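Search this journal Enter keywords
Home Current Issue Archive For Authors Contact

3. Materials and Surface Preparation

3.1 Selection of boards

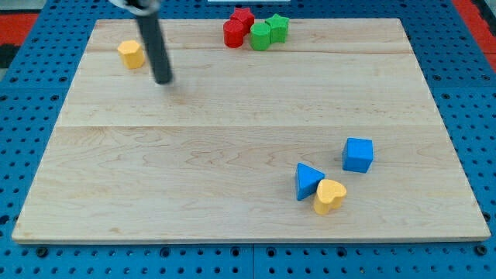
Figure 2. Pale wooden board on a blue perforated table, with a yellow block on its surface.

The finish trials compared how light-toned indoor wood takes up water-based oil when the surface has been sanded to different grades. Boards were bought from two suppliers, Bokik and Vlček, and stored flat in the workshop at Vendar until their moisture content had settled. Pale wood with a faint grain was preferred throughout the study. Strong figure makes small changes in color hard to judge by eye, and earlier work at this site had lost several results for that reason.

Each board was given a number on its underside and checked for cupping with a steel straightedge. A total of 85 boards passed this check. Boards with knots, filler, or visible glue lines on the upper face were returned to the supplier — a stricter rule than the one used in the pilot study, where small knots were allowed.

3.2 Sanding and finishing

Sanding was done by hand along the grain, using a cork block and fresh paper for every board. Dust was removed with a soft brush and then with a dry cotton cloth. Tack cloths were tried in the pilot study and dropped after they left a residue that caused the oil to bead.

The finish, sold under the name Saseo, was stirred for four minutes and put on in two thin coats. The second coat followed after 11 hours. Excess oil was wiped off with lint-free cloth, first across the grain and then along it. Boards were left to cure on open racks in a room with steady air flow, out of direct sunlight.

3.3 Color readings

Color was read at fixed points on every board before the first coat and again once curing was complete. The outer margin was left out of the readings, as end grain takes up more oil and darkens sooner. Readings made in July were repeated when the heating system in the workshop was replaced — the repeat values are the ones reported in Section 4. Gloss was measured at the same points, with the meter held parallel to the grain.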